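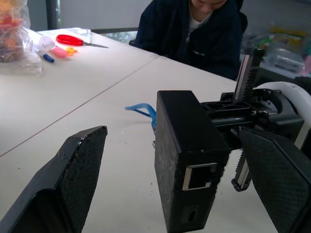
What's the best way to keep a shared worktable tidy?
Give everything that lives on it a home within arm's reach, and clear the rest away at the end of each session.

The big white table
3 min read
12 shares · 5 comments

Hello again from the upstairs workroom in Laltudberg! I promised a few of you a proper look at the table after I went on and on about it in November, so this page is for the people who like looking at other people's work surfaces. I know you're out there, I'm one of you.

We say "the table", but it's more than one. If you look for the diagonal line running across the top you'll find where two white sections have been pushed together. Muthu Kaimal wanted one enormous slab and got as far as measuring the stairwell before he gave up on the idea. I like the join myself. It makes a handy border when two of us are working and neither wants to give way - my side, your side, and no creeping.

White was my choice and I'd make it again, even though it shows every mark and speck. I wipe it down with warm water and a drop of washing-up liquid, then a dry cloth, and I try to do it before I go home (I don't always manage it). Farzad Naseri swears by a soft brush first, so you aren't dragging grit about with the wet cloth, and I've come round to that.

The red-handled scissors are the general pair, for tape and packets and string. Anyone can use them, but please put them back on the table and not in your pocket! I'm a big believer in bright handles on anything that gets passed around. I had a lovely dark pair from Jatoi once and spent half my life looking for them under things.

As for little clear plastic cups and lids, I save them all. Screws, beads, the odd washer, whatever has come loose and can't be allowed to roll off. I can see what's in them without picking them up, and they cost nothing. Muthu calls it hoarding.

Cables are the part I'm still working on. The light blue one is at least easy to spot against the white, and I'd happily have every cable in the place a different colour. My plan is a row of hooks under the table edge, one cable to a hook, with a paper tag on each. The hooks have been sitting in a Drerker bag by the door for ages. Next job, I think, once I've found the drill.

5 comments · Share this page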